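Household Materials, Session 4: Plastics You Already Own
Notes for the evening group, Soledad Kapoor
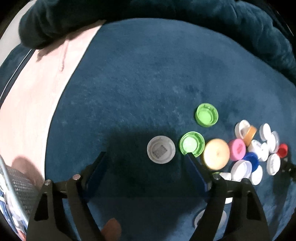 Fig. 1. Plastic bottle caps and lids on a dark blue cloth.

Hi all! These are my notes from the plastics session, typed up a bit more neatly than I said them. If you missed it, you should be able to follow along from these, though you'll have missed Florian Bailly's impression of a shampoo bottle (sorry).

Where we left off

Last time we did glass, and we finished on the idea that a material is picked for a job long before anybody thinks about what happens to it afterward. Keep that in your head, because plastics are the same story with a lot more characters. When I was a kid I thought "plastic" was one thing, the way "butter" is one thing. It's really a family name. Some of the cousins don't get along at all, and that's most of what makes recycling them such a headache.

The ones you meet every day

PET is the clear stuff in water and soda bottles. It's stiff, it's light, and it holds in fizz pretty well. Give an empty one a squeeze and you get that loud crackle. It sinks in water.

HDPE is milk jugs and a lot of detergent bottles. Usually cloudy or colored, a little waxy to the touch. It floats.

PP, or polypropylene, is margarine tubs, a lot of screw caps, and those flip-top lids with the built-in hinge. I could talk about that hinge all night (and I nearly did, thank you for your patience!). It's called a living hinge: a thin strip of the same plastic as the rest of the lid, and it can bend back and forth a huge number of times without snapping. Try that with a strip of PS and you'll have two pieces in your hand almost right away.

PS is polystyrene. Yogurt cups in some places, disposable forks, and when you puff it full of gas it becomes the white foam that packs your new TV.

There are more, and we'll get to PVC when we do pipes and flooring.

Why the cap and the bottle don't match

This was the best question of the night, so I'm giving it more room. Why not make the whole thing from one plastic and save everybody the trouble?

The answer is that the two parts have different jobs. A bottle has to be thin, clear and strong against pressure from inside. A cap has to grip a thread, seal, and then let go when you twist it, over and over. A slightly softer plastic squashes against the rim of the bottle and makes a good seal, and a harder one needs a separate liner to do the same thing. So you get PET for the bottle and usually PP or HDPE for the cap, and each one does its bit nicely.

Then comes the part I love. When the bottles get chopped into flakes and dropped in a tank of water, the PET sinks and the cap plastic floats. You skim one off the top and collect the other from the bottom. It's so simple it feels like cheating! Old advice was to take caps off before recycling. Many programs now say leave them on, so the small bits don't fall through the sorting screens. Rules really do vary from town to town, so read what your own hauler sends you and don't take my word for it.

The little triangle

Somebody asked whether the triangle with a number means "recyclable." Nope. It tells you which resin you've got, and that's all it tells you. Whether anyone near you will take it is a separate question, and it mostly comes down to whether there's a buyer for it. I know, I was annoyed too when I found out.

Try it at home

You'll need a bowl of water, scissors and a few clean empties.

Find 3 different kinds of plastic packaging with a number stamped on them. Snip a small piece from each. Push the pieces under the water and give them a wiggle to knock off any air bubbles, because a bubble will float just about anything. Write down who sinks and who floats. Then stir in salt, a spoonful at a time, and see if anyone changes their mind. PS is the fun one here. It only just sinks in plain water, so it doesn't take a lot of salt to bring it up.

Please don't try the burn test you may have seen in older books. The fumes are nasty and your kitchen will smell for days.

Reading

The chapter by Lukoševičius in your packet, first 12 pages. Skip the tables if tables make you sleepy. The Sotcombe leaflet on sorting plants is short and has a nice flow chart on the back.

Bring next time

Your float-and-sink results, even if they came out weird (especially if they came out weird). Florian is bringing his box of fabric scraps for the start of fibers, and if you have an old fleece you're ready to part with, stick it in your bag. Same room, and the door on the parking lot side will be open.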